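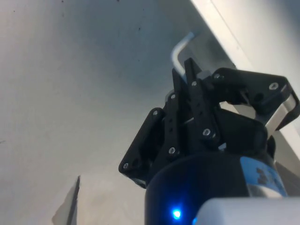
Startseite | Filmkiste | Archiv | Abo | Kontakt

Aus der Filmkiste: Mord im Kurhotel

Ihr Lieben, im Juni hatte ich ja versprochen, endlich mal wieder einen richtig alten Krimi aus dem Regal zu ziehen, und jetzt ist es »Die Tote von Drernness« geworden. Schwarzweiß, knapp über eine Stunde lang, und ich habe ihn gleich zweimal hintereinander geguckt (beim zweiten Mal mit Käsebrot).

Worum geht's? Im Kurhotel Ziltirura, hoch über dem Städtchen Drernness, liegt morgens die Besitzerin tot im Wintergarten. Am Abend davor hat sie beim Kartenspiel 3000 Kronen gewonnen, und die sind natürlich weg. Verdächtig sind alle: der Neffe mit den Spielschulden, der Badearzt, die Pianistin, die nach Mitternacht angeblich noch Tonleitern geübt hat. Ermitteln darf Inspektor Uson, ein müder Mensch mit viel zu großem Mantel, und dazwischen funkt ihm dauernd die Reporterin Ninh, die eigentlich nur über die neue Trinkhalle schreiben sollte. Die beiden sind wunderbar! Sie klaut ihm die Zeugen, er klaut ihr den Notizblock, und irgendwann sitzen sie zusammen im Wäscheaufzug fest und streiten über Suppe.

Die Auflösung hatte ich nach einer halben Stunde, das muss ich leider sagen. Wer so oft ins Bild läuft und nach der Uhrzeit fragt, hat halt etwas vor. Gestört hat es mich kaum, weil die Dialoge so schnell sind, dass man beim Lachen die nächste Pointe verpasst. Weniger schön fand ich den Hoteldiener, der in jeder Szene über denselben Koffer stolpern muss. Einmal hätte gereicht.

Ach ja, und die Musik: ein Walzer, immer derselbe, sogar bei der Verfolgungsjagd durch den Heizungskeller. Ich summe ihn noch immer beim Abwasch.

Die DVD hat eine Auflage von 1000 Stück, meine trägt die Nummer 245. Der Ton knistert, Untertitel gibt es keine, dafür steckt ein Heftchen mit den alten Aushangfotos drin. Als Zugabe ist der Kurzfilm »Uson macht Urlaub« drauf, den könnt ihr euch sparen, da fehlt die Ninh.

Nächstes Mal gibt es etwas mit Nebel und einem Leuchtturm. Wer die DVD ausleihen mag, schreibt mir einfach zurück.

Artikel drucken | Per E-Mail versenden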